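Bergmann site talk, speaker notes
Automation on the sorting and packing side: what changes for staff
Version 12/13/21. Speaker: Zdenka Stojanovska. Questions on rotas to Špela Kadrić.

Slide 1. Title
Introduce self. Mention that the slides go on the shared drive afterwards. Fire exit is the door by the kitchen, not the one behind the screen.

Slide 2. What the site does now
Returned household goods and personal effects come in from Purnholm in mixed bags. One person opens the bag, spreads it out, identifies each item, picks it up, puts it in a tray. Second person checks the tray against the sheet. Most of the room knows this already, so keep it short. The agency staff and the two people from Revine do not.

Point to make: the job title says "sorter" but the hand work and the judging work are done by the same person at the same moment. Automation pulls these apart. The rest of the talk follows from that.

Slide 3. What Briloter is supplying
Two cells, on line 2. Each has one arm and a parallel gripper with padded fingers. Line 6 stays manual. Say this slowly, it was misreported in the last newsletter.

The arm learns from recorded picks made by people using a hand-held version of the gripper. Recording is paid time and goes on the timesheet under training, code 6. If asked: the recordings show the items and the gripper. They are not used for performance review. This is in the agreement, section 2, and copies are on the side table.

Slide 4. Items and grips
Leave the picture up while talking. The difficulty is the mix, more than any single item. A wristwatch with its strap curved round does not present the same edge twice. Bead bracelets shift when one end is lifted. A bangle can be taken across the rim, provided the fingers come in level. A garment lying flat gives the fingers nothing to close on until a fold is made.

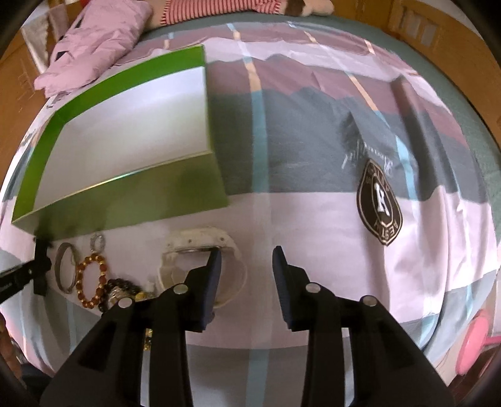 Hand-held gripper over small accessories and a folded garment, plaid duvet underneath.

Then the background. Patterned cloth is harder for the vision software than a plain bench, and thin lines in the pattern can be taken for the edge of an object. People do not notice they are filtering this out. Ask the room how they would tell a new starter to pick up a bracelet. Expect a pause. Most will say "just pick it up". Use that to lead into slide 5.

Slide 5. What changes in the work
Three roles on line 2 from January.

Demonstrator. Records picks with the hand-held gripper. Slower than working by hand, and the wrist is held in a fixed position, so rotate. No one stays on it for a whole shift. Sleeves up, keep the finger pads clean.

Cell attendant. Clears failed picks, restarts the cell, swaps trays. Long quiet stretches, then several stops together. This is the role with the most complaints at other sites — boredom first, then being blamed for the stop count. Stops are logged against the cell, not the attendant.

Checker. Same as now, but the errors look different. A tired person puts a watch in the wrong tray. A cell may put down two bracelets hooked together and log them as one. Checkers need time to relearn what to look for, and the target on line 2 is suspended while they do.

Slide 6. What does not change
Grades and pay bands. Breaks. The right to stop a line. Fragile items and anything with a name written on it still go to a person.

Do not promise anything about headcount beyond the agreement. The wording is "no compulsory redundancies arising from the line 2 installation". Read it out, do not paraphrase. If pressed on what happens after line 2, say that no decision has been taken and that any extension goes back to consultation first.

Slide 7. Known problems
Reach across the cell is too long for shorter staff. Briloter has been asked for a lower guard and has not given a date.
Alarm tone is the same as the forklift warning. To be changed before start.
Touchscreen does not respond to gloved hands. Stylus on a cord for now, Špela is looking for something better.
Attendant has no seat. On order.

Slide 8. Dates and sign-up
Training list is on the noticeboard outside the canteen. Priority to current line 2 staff, then by length of service. Demonstrator sessions run in the small room — bring reading glasses if you use them, the lighting is poor at the far end.

Leave time for questions. If the pay question for code 6 comes up again, refer to Špela, she has the table.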